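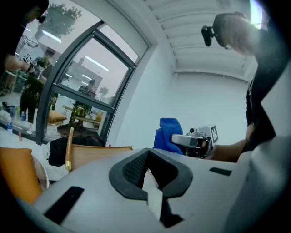 Fig. 4. Hand-held gripper with a blue towel in the jaws. Marker tag on top.

Manuals > Hand-held gripper > Faults

4.3 Jaws do not release the cloth

This fault was reported in March with thick towels. The trigger returns, but the jaws stay closed on a fold.

CAUTION: Do not pull the towel by force. The jaw can open suddenly and catch a finger.

1. Stop the recording and say "stop" loudly, so the second operator also stops.
2. Lay the gripper on the table with the marker tag upward.
3. Switch off the power and wait 30 seconds.
4. Open the jaws by hand, slowly, and take out the cloth.
5. Look for threads at the root of the jaws. Remove them with tweezers.
6. Switch on and close the jaws three times without load.

Note: If the fault code 66 remains, do not use the gripper again. Send it to the Tastau workshop with the fault sheet.

Note: Clean the jaws after every 900 cycles when working with towels.

Section checked by Rafail Fragkou, 26th May

Nerkach Support | Contact | Back to top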